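Thread on why elastic waistbands give up before the rest of the garment does. I spent nine years in a trim testing lab and still get asked this by people who sew for a living. Long one. 1/

Start with the yarn. Most waistband elastic is a rubber or elastane core with polyester wrapped or knitted over it. The core does the pulling back. The cover sets how far the core can stretch and keeps the needle and the sun off it. 2/

Two numbers matter when you buy it. Stretch is how far it goes before the cover locks. Recovery is how much of the original length comes back after it has been held out. Sellers print the first one on the card and leave the second one off. 3/

Recovery is easy to test at home. Mark 100 mm on a relaxed strip, pull it out to double, pin it to a board overnight, release it, wait an hour, measure between the marks. 102 is good. 105 is usable. Anything over 110 goes back to the shop. 4/

I ran that on three narrow knitted elastics in October, all 25 mm wide. Kerkik came back to 102. Indov came back to 104. The unbranded market roll came back to 113 and had a wave along one edge. 5/
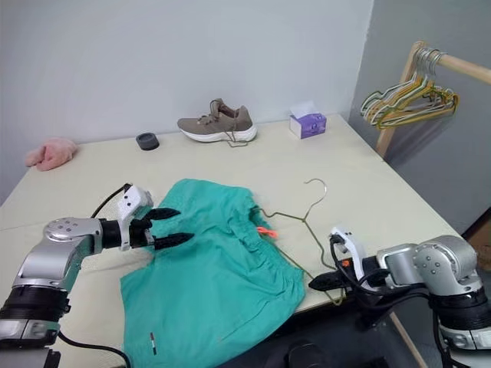
Then there is the question of how the elastic is held. Two methods: a casing, where the strip floats inside a tunnel of cloth, or stitched through, where it is stretched and sewn straight to the fabric. You can't always tell which from outside. The green shorts have the gathered sort of waistband, and gathers only tell you that the cloth is longer than the elastic under it. Turn the band over and look for rows of stitching before you plan a repair. 6/

Stitched through stays flat and doesn't roll. The cost is needle damage. Every stitch has a chance of hitting the core, and a cut core thread creeps back inside the cover where you can't see it. Ballpoint needle, size 75, and a stitch length of 3 mm or more. 7/

Knitted elastic takes stitching well. Braided does not: it narrows as it stretches, so the edge you sewed pulls inwards, and it loses more power for each row of holes. Braided belongs in a casing. Woven does either but is stiff at the side seams. 8/

Heat next. Natural rubber core starts to harden with repeated tumble drying, and once it has hardened it cracks. Elastane copes better but still loses power above 60 degrees, more so if it is dried while stretched over something. 9/

Test from my own notebook: the Indov elastic in a cotton casing, washed at 40, half the samples line dried and half tumbled on high. After 19 cycles the line dried set had grown by 2 per cent. The tumbled set had grown by 9 and felt limp in the hand. 10/

Chlorine is worse than heat for elastane. It attacks the polymer directly and the damage shows as fine broken ends poking out of the cover, like short white hairs. Rinsing in plain water straight after swimming slows it a good deal. Rubber core holds up better in pools, hence its use in swimwear, but it dislikes body oil and sun cream. 11/

Cutting length. The usual advice is waist minus 5 cm. This is a poor rule, as it ignores the power of the elastic. I cut soft knitted at 86 per cent of the body measurement and firm woven at 92, plus 2 cm for the overlap in both cases. 12/

Put the strip round you before sewing it in and sit down. Sitting adds several centimetres at the waist on most people and a standing fit tells you little. 13/

Joining: overlap flat and sew a box with a cross in it. A butt join over a scrap of cotton tape is thinner and just as strong if the tape covers 1 cm each side. Don't seam it right sides together like cloth - it makes a lump and the fold is the first place to fail. 14/

Replacing stitched-through elastic is slow. Unpick the band, press the cloth flat, let it rest overnight, then measure it. If the old stitch holes have weakened the fabric, fold a casing 3 mm deeper than the original and thread new elastic through that. 15/

Storage: off the card if it was wound tight, coiled loosely, in the dark. I had a roll of Hashemi woven that sat on a windowsill for two summers. The outer turns snapped by hand. The inner turns measured like new. 16/

Still to test: buttonhole elastic, and the Sornelow recycled polyester knit, which I have only in 12 mm so far. Same board, same pins, same overnight hold. I'll add the figures under this post when I have them. 17/

Correction to 8: woven also comes in a soft grade, mostly sold for pyjamas, and that one is fine at the side seams. It frays when cut, so zigzag the ends first.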